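Tables, cloths and plates -- your questions

Asked a lot, so in one place now. Updated April. For Nudisdale hall bookings only, Burnotness is separate and has its own page.

Do I need to bring a tablecloth?
No. Checked ones are in the cupboard by the door, folded. Take what you need, put back what you don't use. If one's got a stain from last time leave it on the hook and we'll wash it.

Which tables get a cloth?
The eating tables. The plain wooden ones stay bare, they're for plating up and wipe down easily. Long table goes against the wall, cloth on, flowers at the back where elbows can't get at them.

What goes on the plates for the practice lunch?
One thing per plate to start with. Corn, usually. People rush and pile everything on and then there's no room to carve or butter or anything. White round plates please, the ones with the swirly rim, we have plenty.
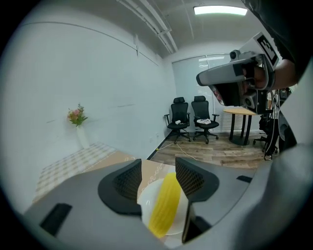
Rhodri Mostyn wrote in to say the corn rolls if the plate's carried at a tilt, and could we use the deeper dishes instead. He lost two on the way to the table last time. Fair enough Rhodri -- deeper dishes are on the top shelf, help yourself, but they don't stack well so carry them one at a time.

How big are the cloths?
300 by 147 cm. Fits the long table with a bit of drop each side. On the small tables fold it in half or it'll drag on the floor and someone treads on it. There's one at 320 but it's gone a bit thin in the middle.

Can I iron them here?
Yes, iron's under the sink. Medium heat. Let it cool before it goes back.

Fresh flowers or fake?
Either. One bunch per table, in a tall white vase, no more than that. If fresh, top the water up before you leave. Pinks and oranges go nicely with the checks but suit yourself.

Where do mats go?
On top of the cloth, at the near end, where the work gets done. They save the cloth from scratches and drips and you can lift the whole lot off in one go. Seperate mats for hot dishes, ask Alvar Hovland if you can't find them.

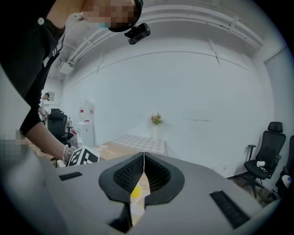

Mats get wiped, never soaked. Lay them flat to dry, don't roll them up damp or they'll curl and you'll be fighting the corners for weeks.

What about chairs?
Push them back to the window end while you lay up. Please don't leave cloths or napkins on the seats, they get sat on and then they need doing again.

Can I leave the table laid overnight?
Only if you've booked the next morning as well. Otherwise clear by 9pm, cloths off, vase in the kitchen.

Cupboard's locked, what now?
Code is 3531. Stiff handle -- lift then pull.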